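Capítulo 12. Dos brazos sobre una mesa

Bueno, ¡por fin llegamos a los brazos! Hasta ahora todo lo del banco se movía sobre ruedas, y confieso que yo tenía unas ganas locas de meterme con esto. El montaje del capítulo lo hice en el taller compartido de Wollotska, con perfil de aluminio ranurado y un tablero claro (el mío me salió con vetas, tipo mármol, y le tengo cariño). Las dos bases van atornilladas al mismo raíl, en el borde delantero. Antes de conectar nada, mueve cada brazo a mano y comprueba que el tubo corrugado de los cables no tira en ninguna postura. Yo rehíce el mío en agosto, una tarde entera, ¡y volvería a hacerlo! 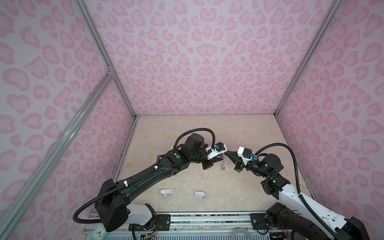
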